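Home | About | News | Teaching Resources | Events | Contact

This site uses cookies to remember your settings. By continuing to browse, you accept our use of cookies.

Grosanby Science Education Center
Newsletter, August
By the Teaching Laboratory Office

Glassware Storage and Rack Changes for the Fall Term

The Teaching Laboratory Office has completed its summer review of small glassware at the Grosanby and Rurkimton sites. The review covered the storage, cleaning and issue of test tubes and the racks that hold them. Several changes will take effect at the start of the fall term, and all instructors who book bench space are asked to read the notes below before their first class.

Until now, test tubes have been kept in drawers at the end of each bench. Drawer storage saves room, but tubes roll against one another when a drawer is opened, and chipped rims were the most common reason for discarding glass at both sites last year. From this term, clean tubes will be kept upright in racks in the wall cabinets of the preparation room. The drawers will be used for stoppers, brushes and labels only.

Over 200 tubes were checked during the review. Those with chips, cracks or heavy scratching were withdrawn, and replacements have been ordered through Pludlow, our regular supplier. Delivery is expected before classes begin. Instructors who find damaged glass in the meantime should place it in the broken glass container and enter the loss on the sheet inside the cabinet door.

The plastic racks used for bench work will stay in service. Students should set a rack flat on the table, well back from the edge, before any tubes are placed in it. Each tube should be lowered straight down until it is seated, and it should be lifted out the same way. Pulling a tube sideways puts strain on the glass near the rim.

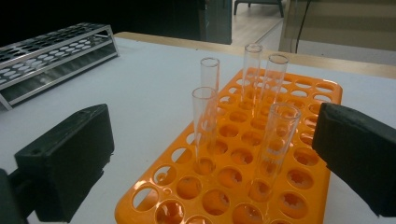 Tubes do not need to fill a rack. For most introductory exercises, a group will need only a few at a time, and leaving open positions between them makes it easier to reach one without knocking its neighbor. Where samples must be kept in order, instructors may ask groups to agree on a layout and write it in their notebooks before anything is poured. Labels should go on the tubes themselves, below the rim. Labels on racks have proved unreliable, as racks are often turned during a lesson.

Cleaning arrangements have also been revised. Used tubes should be emptied, rinsed once at the bench sink and returned to the preparation room in the gray wash trays. They should not be put back in the racks until they have been washed and dried. Racks are to be wiped down at the end of every session and washed in warm, soapy water each Friday. Particular attention should be given to the inside of the holes, where residue collects and is easily missed. Plastic racks must not be placed in the drying oven.

Each class may draw up to 8 racks and 100 tubes per session without prior notice. Requests above that amount should reach the office at least two working days in advance. Glassware for evening courses will be set out by 4 p.m. and must be signed for by the instructor on arrival. Unused tubes may be returned directly to the cabinet, provided they have remained clean.

A printed guide to handling and storage, prepared with the Stankevičius Teaching Fund, will be posted in both preparation rooms. Additional copies are available from the office on request. The guide covers test tubes, beakers and small flasks, and includes a one-page checklist suitable for use with new students. It replaces the earlier sheet, which should now be taken down.

Instructors at Rurkimton should note that the wall cabinets in the second-floor preparation room are still being fitted. Drawer storage will continue there until the work is finished, and the office will write to all affected staff when the cabinets are ready for use.

Questions about glassware issue, replacement or storage may be sent to the Teaching Laboratory Office through the usual request form.

Previous item | Next item | Back to newsletter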